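Reading time: 1 min

THE RATE

The Modow arm was rated at 396 placements per shift. Ntombi Ngcobo had been rated at 3000, in February, before the line was cleared and her title changed to Exception Handler.

Her duties fit on one page. She laid out the practice items. She logged each failed grip by code. She signed the log for Pastanen, who no longer came down to the floor.

By the end of the month the log held 3157 entries, most of them code four: object not retained. She had begun to add remarks in the free field. Bowl, rim too close. Banana, wrong end. The system accepted them without comment.

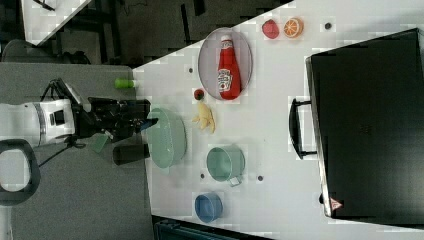
Zwane asked over the radio whether the remarks were necessary, as the field was not read by anyone. She said she would keep them short.

At shift change she opened entry 3158 — code blank — and typed her own name.

Comments (2)

tallowline: I had that job title for a year. The free field was the only part I liked.

Rallideo: Why would she sign for Pastanen? Good ending though.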